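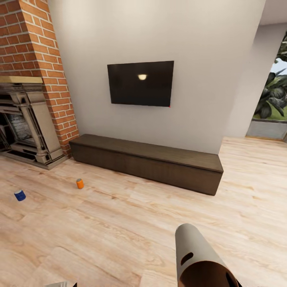
Can a machine pick up after you yet? Short answer from the Virkbridge people: sort of, on a good day, in a room it likes.

I talked to one of the engineers at Virkbridge for most of an hour on December 19, 2021, on a bad line. She runs the tidying tests for a home robot project called Flenis and asked to be left out by name, company rule. Notes below, cleaned up a bit.

First question was the obvious one. When do I get one?

"Not soon," she said. "I'd love to give you a year. Every time I've given a year to somebody I've had to eat it."

Most of the work happens in simulation. Rendered living rooms, a fireplace, a TV over a low cabinet, a couple of cans on the floor. The job is called Brindum in-house and it sounds like nothing. Find the cans, pick them up, take them where they belong.

"A can is a nice object. It's stiff, it's the same all the way around, it doesn't care how hard you squeeze within reason. If you can't do cans you can't do anything. And we still miss cans."

How often? She had the last batch open while we talked. 1000 runs, all of them in sim, 304 with both cans put away and no help. I said that sounded low. She said it was the best batch so far.

"People hear that and think the hand is bad. The hand is okay. Look at where the stuff ends up. One can standing up, easy, you come in from the side. One lying down, now it rolls if you touch it wrong, and you've got to get right down to the floor, and the floor is the worst place for an arm like ours. It wasn't built to reach its own feet."

Then corners. Anything near a hearth or the end of a cabinet eats up room for the elbow. A person just leans over. The robot has to work out where to park first, and if it parks badly the whole run is gone before the arm moves.

Shiny TVs are trouble too, she said. Black screen on a wall, ceiling light bouncing off it, and some of the older vision models took the bright spot for a thing. "We had one that kept wanting to go get the light."

Why simulate at all, though. Why not just let it loose in a real house?

"Money and knees. Somebody has to reset the room every time. In sim it resets itself, I go get coffee." The real robot gets far fewer tries – 51 since the start of December, on a floor at the Virkbridge building with tape on it. She wouldn't give me the score for those. "Lower," she said, and laughed. Grip is diferent, light is different, the floor has dust on it.

I asked about shops, since that's where a lot of the talk is this year. Shelves, stockrooms, mopping after close. She thinks shops get there before homes do. Aisles are straight, the boxes are known, somebody already wrote down where everything goes. Pylypenko, the hardware chain they did a trial with in the fall, had one aisle set up for restocking small bins. It worked okay at night. By day it mostly stood still and waited for customers to get out of the way.

"It was polite. Too polite. The night manager liked it, the day staff hated it."

Would she pay for one herself? Long pause.

"For the floor, yeah. I have kids. If it did cans and socks and blocks and nothing else I'd pay. But it has to do it when I'm out of the room. If I have to stand there and watch then I may as well bend over."

Socks, by the way, are next. Soft things. She is not looking forward to it. A sock has no shape till you pick it up and then it has a different one. Flenis has 3698 rendered sock piles ready to go and the first tests were, her word, "sad."

And dishes? No. Not dishes. Glass and water and a machine that reads the edge of a shiny thing wrong, no thank you. Laundry folding is slow but other labs are at it. Vacuuming is done, you can buy that, she has one and it gets stuck under her couch.

Last thing I asked was what she'd want people to know befor they see the next slick video of a robot cleaning a kitchen.

"Ask how many takes. And ask who put the cup there."

She had to go, a batch was finishing. More on the Pylypenko trial when they send me the numbers they promised.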